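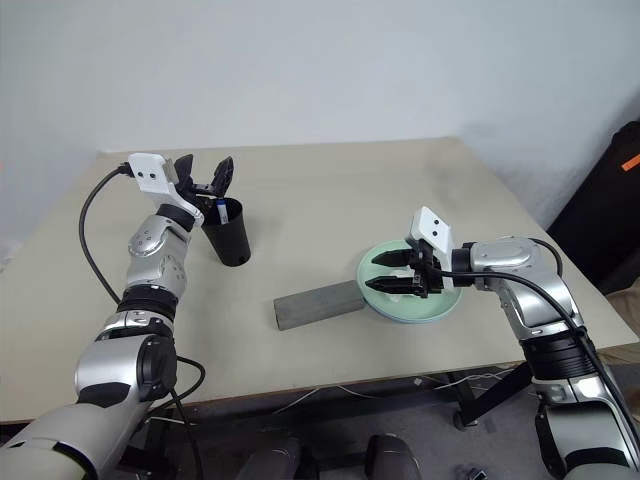 第163期　第4页

桌子要先让出来
访贾米拉·塞内维拉特纳
采写：塔赫辛·赫拉特

跟贾米拉·塞内维拉特纳约时间，前后改了好几回，最后定在2019年11月17日下午。我到得早，她正在水池边洗抹布，手上全是泡沫，隔着半间屋子喊我先坐，又喊我别坐靠门那把椅子，那把有条腿是松的。等她擦干手过来，我已经把录音笔放在了那张米色的大桌子上，她看了一眼，把它往边上挪了挪，自己先笑起来：“对不起，习惯了，谁放东西我都要挪一下。”

本刊的老读者也许记得，两年前她给我们写过一篇讲收纳的短文，题目很朴素，叫《抽屉里的东西》，登出来以后来信不少，还有人专门打电话问她用的是什么样的隔板。这次我想请她谈谈桌面。她在拉多夫工作室管了多年的公用房间，大大小小的桌子都归她操心，我想她总有些话可说。果然有，一说就是一下午，茶续了三次，我带去的一包核桃酥也在不知不觉间吃完了。

话是从墙说起的。这间屋子的墙是浅浅的灰蓝色，什么也没有挂，桌子就靠着它摆。贾米拉说，原先墙刷的是一种很亮的白，九月里重刷时她坚持要换颜色，为此和同事尼马尔·巴塔查吉争了好几天。“尼马尔要白的，他说白的显大。我说我们又不是卖房子，要显大做什么呢？眼睛一抬起来，前面是一片安静的颜色，人就坐得住。他后来也不吭声了，前几天我还看见他自己在这儿坐了半天，我没去说他。”

桌面是哑光的，米色，我问她是不是特意挑的。她说是，而且挑得很费劲，跑了好几趟卡斯顿家具行，人家拿出来的样板一块比一块亮，光一照，能把人的眼睛晃花。“卖家具的小伙子很好心，一直跟我讲，亮面的好擦呀，阿姨，一抹就干净。我说我知道好擦，可我们不是只擦它，还要在上头做事情。你低着头看一张纸，纸旁边有个白晃晃的光斑，看一会儿你就烦了，你还不知道自己为什么烦。”哑光面也有哑光面的麻烦，手印不显，茶渍倒是容易留下，所以她那块抹布总在水池边上候着。

我问她桌子花了多少钱，她一点不避讳，连运费在内2885块，票据还夹在本子里，翻出来给我看。“贵不贵？我当时觉得贵得很，回去的路上心里一直在算。可是这么大一张桌子，每天有人用，用上几年，摊下来就不算什么了。小桌子才贵呢，买的时候便宜，买回来摆不开，人人绕着它走，过一阵又得再买一张。”

接下来就说到桌上的东西，这是她最有兴致的部分。她的主张其实很简单，一张桌子，大部分的面应该是露着的。她管这叫“让出来”。早上来的人第一件事是让桌子，下午走的人最后一件事也是让桌子，用完的东西各回各处，愿意留在桌上的，得说得出它为什么留下。

“那只黑杯子是可以留的。”她说。这是一只圆筒形的杯子，底下稍稍收进去一点，里头竖着一支白杆的马克笔，一头是蓝的。我说笔筒到处都有，她为什么偏偏讲究这一只。她把身子往前凑了凑，看得出这个问题她等了很久。

“你听我讲，笔筒这个东西，最会骗人。你以为它是收东西的，结果它是藏东西的。我们以前有个大笔筒，奥卢夫出差带回来的，很漂亮，谁都舍不得换。里面的笔满满的，真要写字，抽一支，没水，再抽一支，又没水，写不出来还往回插，下一个人接着抽。有一天我坐下来把它倒空了，一支一支地在废纸上画，画到最后能用的就那么几支，还有两把尺子、一截蜡烛，还有一根不知道谁的发夹。我把发夹洗干净，放在门口的碟子里，到今天也没有人来领。”

从那以后她就换了这种样子平常的杯子，定了一条规矩：笔写不出来，谁发现谁拿走，不许再插回去。我说这规矩听着容易。她叹口气，说才不容易，头一个月她差不多天天在做坏人。“钦耶雷·奥耶拉兰，你认识的吧，嗓门很大的那个，她有一次当着大家的面跟我说，贾米拉，你管得也太宽了，一支笔嘛！我说就是一支笔呀，一支笔都管不好，别的更不要提了。说完我自己也觉得有点过分，晚上给她送了一罐酸豆角去。”

为什么是黑的杯子呢？她说浅色的桌面上放一只深色的杯子，眼睛一扫就找着了，用不着满桌去摸。白杆子的笔插在黑杯子里，也是一样的道理。“年纪大了你就知道了，我不戴眼镜的时候，看什么都是一团，可是黑白分明的一团我还是认得的。”杯子不能太轻，也不要太高，太高了短笔掉进去就只能倒扣过来往外磕。她买过一只又细又高的，斯泰特盖特杂货铺里减价，近三十块，用了没几天就让她拿回家插干花去了。

桌上靠近前沿的地方还有一个灰色的长方块，我顺口问她这个算不算也说得出理由。她很认真地想了想，说长条形的东西要横着放还是顺着放，她自己也拿不定主意，试过好几种，总觉得哪一种都差一点意思。“反正一样东西和另一样东西中间，要留出够放一只手的空当。挨得太紧，你拿这个就碰倒那个。我母亲摆饭桌就是这样的，碗跟碗不许碰着，碰着了她要重新摆，我们几个小孩子饿得不行，也只好等着。”

说到母亲，她的话一下子多起来，有好长一段跟桌子没有关系，讲的是老家的院子和一口总也修不好的水井，我舍不得打断，录音里都留着，可惜篇幅有限，不能都放在这里。她母亲也有一张大桌子，吃饭在上头，裁衣服在上头，逢年过节亲戚来了，小孩子就睡在上头。白天再乱，到了晚上总归要收得只剩一盏灯。“我那时候觉得她太较真。现在我的女儿觉得我太较真。”

我请她给读者提几条可以照着做的建议，她摆手说没有什么建议，架不住我再三央求，才说，要是家里的桌子已经堆满了，不要想着一口气收完，一口气收完的桌子，过几天又是老样子。先收一个角，就一个角，靠近你坐的那个角，收出来以后每天守着它，什么也不许往上放。守得住了，再往旁边挪一点。笔要当天试，不要攒着。纸最难办，纸她到现在也没有好办法，家里有一只费克特的铁皮箱子，里面全是她说下个月一定要理的纸。

天快黑的时候尼马尔进来找剪刀，在门边的架子上拿了，贾米拉看着他拿，又嘱咐他用完放回原处。他答应着出去了，走到过道里又折回来问，胶带是不是也在那儿。

“第二层！”她说，然后转过来问我，刚才我们讲到哪里了。

（读者来信谈桌面整理的，请在信封上注明“桌子”二字，贾米拉答应看过以后拣几封，在下一期作答。）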